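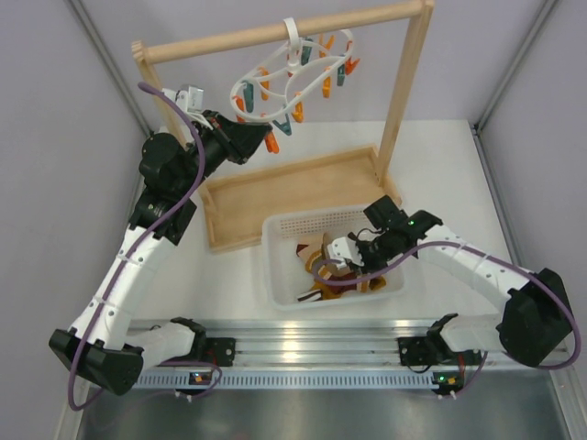

A plastic clothespin hanger looped over the bar of a wooden frame.

Skerosbridge brings back the drying line, one balcony at a time

Anyone who has walked through the Vindholm side of Skerosbridge this June will have noticed that the balconies look a good deal livelier than they used to. There are shirts out, and dish towels, and now and then a very long row of baby socks, and for once it is all perfectly allowed.

The town council voted in spring to drop its old rule against hanging laundry where it could be seen from the street. The rule had been on the books for as long as most residents can remember, and although it was seldom enforced, plenty of people in the Vindholm apartments had received a polite letter about it at one time or another. Council members said they heard from 466 residents before the vote, most of them in favor of the change and quite a few of them with stories about their grandmothers' clotheslines.

There are still a couple of limits. Lines may not stretch over a sidewalk, and nothing may be hung from a fire escape – the fire department was firm on that one. Renters should also take a look at their lease, as building owners can set rules of their own for shared yards and stairwells.

For people with no balcony at all, the council is pointing to indoor racks. A small frame with a clip hanger takes up very little floor space and will do nicely for socks, washcloths and the other little things that seem to multiply in every household. Larger items such as sheets are better off in one of the two drying rooms at the Suvine community center, which are open from 8 a.m. and free to use for anyone living in town. Bring your own clothespins, please, and a basket to carry everything home in.

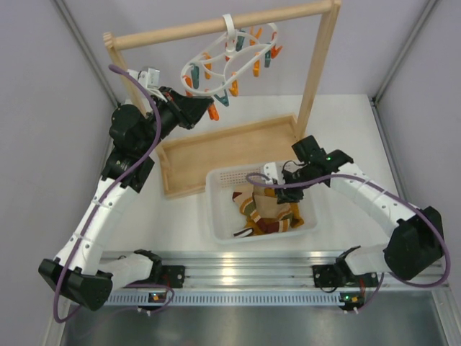
Rack lending starts at the library

The Bukhari Street library has joined in too, and will lend out folding racks for two weeks at a time, the same as a book. So far 91 households have put their names on the waiting list, so a little patience may be needed. Library staff are also glad to take in sturdy racks that people no longer use, as long as all the parts are there. Racks can be dropped off at the side entrance until 6 p.m.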